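The Cutlery Tray

Stamatia Moschos had sold the flat with the table in it, so the kitchen had to be packed around the table. The buyers had asked for it. It was a big brown table and it had never fitted properly against the wall, and she was not sorry to leave it.

She started at ten past eight in the morning with the high cupboard. Plates went into newspaper, four to a bundle. The removal firm, Covine, had sent her boxes and a sheet of instructions, and the sheet said plates should stand on their edges. She stood them on their edges. By eleven she had done the plates, the glasses and the two jugs, and she had found a Staltel phone bill for 408 drachmas folded inside the smaller jug.

Her brother-in-law came at midday with the van keys and a bag of bread rolls.

'You haven't done the drawers,' Grigoris Katsaros said.

'I'm doing them now.'

'What's going in the first box?'

'The children's things. I want them together.'

They were not children any more. The elder was in Utrecht and the younger had a job at Indoneo and a flat with a dishwasher. But the cutlery had stayed in the second drawer down, in its metal tray, and on the evenings when either of them came home they still went to that drawer first.

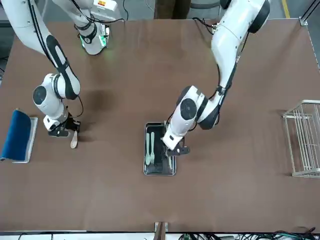 The knife and fork in the tray, and the wooden spoon.

She had bought the green set at the market one May, when the younger one would not eat with anything that had been washed with the grown-ups' forks. It had cost next to nothing. The blue had come later, with the chopsticks, after a birthday meal at a restaurant near the harbour. Both boys had insisted they would use nothing else from then on, and that had lasted until the soup.

Grigoris ate a roll and looked into the drawer.

'There's a wooden spoon in here as well.'

'That was my mother's.'

'You've got six wooden spoons.'

'That one was my mother's,' she said. 'The rest can go.'

He put the rest into the bag for the charity shop. He did it quickly, and she heard them knock together as they went in. After that he carried the bag down to the van – four floors, the lift had been out since the weekend – and was gone long enough for her to empty the drawer underneath. It had string in it, and candles, and the instructions for an oven they had got rid of in the old house.

When he came back he was out of breath and wanted to talk about money. He had wanted to talk about it since the sale went through. The flat had belonged to his brother, and then to his brother and Stamatia, and then to Stamatia, and Grigoris had once lent the pair of them 180 pounds towards the deposit. He had never asked for it. He was not asking for it now, he said. He only wanted it to be remembered.

'I remember it,' she said. 'I've got it written down.'

'Where?'

'In the blue book. It's packed.'

'Which box?'

She looked at the boxes in the hall. She had numbered them up to 23 and then run out of labels.

'One of those,' she said.

He laughed, and then he sat down and asked if there was any coffee. There was coffee but the pot was in newspaper. She unwrapped it. While it heated she went back to the tray and tried to decide what should lie next to what. 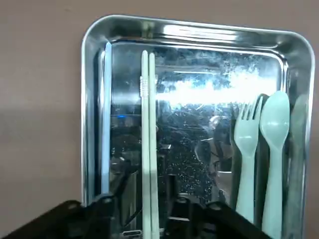

Her husband had always put them in with the handles all the same way. He would come in from work, open the drawer, and turn round whatever the boys had thrown in backwards, and he did it without taking his coat off. She had thought it was fussy and had told him so more than once. After he died she found that she did it too.

'You could just tip them in a bag,' Grigoris said.

'I could.'

'They're plastic. They won't break.'

'I know what they are.'

She poured the coffee into the two mugs she had kept out. He drank his standing at the window, where he could see the van. A warden was working her way up the street and had got as far as the chemist's.

'The storage unit is number 1208,' he said. 'You'll need the code for the gate.'

'Write it on something.'

He wrote it on the back of the Covine sheet. Then he saw the warden cross the road and went down the stairs faster than he had all day.

Stamatia cut a length of string, laid a tea towel over the tray and tied it round twice. She wrote KITCHEN on the lid of the box, and under it, in smaller letters, the names of both her sons. The tray went in last, flat, on top of the tablecloths.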